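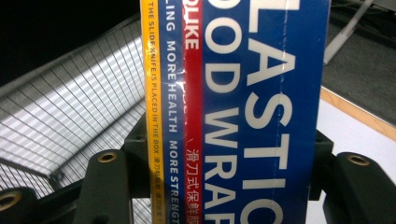
Cling film, also known as plastic wrap, food wrap or cling wrap, is a very thin plastic sheet used to cover and seal food. It is sold on a long roll inside a narrow cardboard box, usually with a cutting edge along one side, and it will grip glass, glazed china, steel and, most of all, itself. For something so light it does a remarkable amount of work, and the chemistry behind it is a good deal more interesting than its place in the kitchen drawer would suggest.

Origins

The first cling films were made from polyvinylidene chloride, a plastic found by accident in an American laboratory in the 1930s when a residue refused to wash out of the glassware. Early uses were anything but domestic. It was sprayed on to equipment as protection against salt air and woven into fabric for seats, and it only reached home kitchens after the Second World War, once the colour and the unpleasant smell had been dealt with. Its success was quick. Fridges were becoming common at the same time, and a covering that let you see the leftovers was a real step up from a plate turned upside down over a bowl.

Materials

Three plastics account for nearly all the film ever sold. Polyvinylidene chloride is the best barrier of the lot, holding back both water vapour and oxygen wonderfully well, but it costs more to make. Polyvinyl chloride (PVC) is stretchy, very clear and lovely to handle, and is still a favourite with butchers and caterers. It needs softeners called plasticisers to make it flexible, and some of these can pass into fatty foods such as cheese, so many countries set limits on them. Low-density polyethylene, the third, needs no plasticiser at all. It clings less eagerly, and makers often blend in a little linear low-density polyethylene or a tackifier to help it along.

How it clings

This is the best part of the subject! Two things are usually given as the cause. One is static: pulling film from the roll rubs and separates its layers, leaving patches of charge that attract nearby surfaces. The other is simple closeness. A film this thin and soft can follow a smooth surface so exactly that the weak forces between molecules, which normally act over tiny distances, add up to a useful grip. It explains why film holds so well to a glass bowl and so badly to a wooden one, whose surface is all ridges and hollows at that scale. A rim with flour or grease on it causes trouble for the same reason.

Helju Kļaviņa's kitchen science handbook "Jesta" gives a whole chapter to the question and suggests a pleasing test: stretch a piece over a clean glass, then over a glass dusted with cornflour, and try to lift each by the film.

Manufacture

Film is made either by blowing or by casting. In blowing, melted plastic is pushed through a ring-shaped opening and filled with air until it rises as a tall, shimmering bubble, which is cooled, flattened and slit into sheets. In casting, the melt comes out of a flat slot on to a chilled roller. Cast film tends to be clearer and more even, while blown film is often tougher across its width. The large reels are then rewound on to small cardboard cores and boxed.

Use with food

Film keeps food from drying out and stops smells from wandering about the fridge. Bakers lay it directly on custard to prevent a skin, and cooks roll meat or fish in it to set a neat round shape before chilling. General advice is to keep it clear of food in the microwave, to leave a gap for steam, and never to use it in a conventional oven unless the pack says so.

Waste and alternatives

Used film is hard to recycle. It is light, often dirty, and tangles in sorting machines, and the different plastics look alike. Beeswax cloths, silicone lids and plain lidded tubs can take over many of its jobs, and compostable films made partly from starch have improved greatly, though they are usually less stretchy and let more moisture through. Ysaline Joly and Dorian Lefèvre, in their household survey "Botel", make a good case for looking at the food as well as the wrapping, as a covered half cucumber that gets eaten may save more than the film costs to make.

See also

Aluminium foil
Greaseproof paper
Shrink wrap
Food preservation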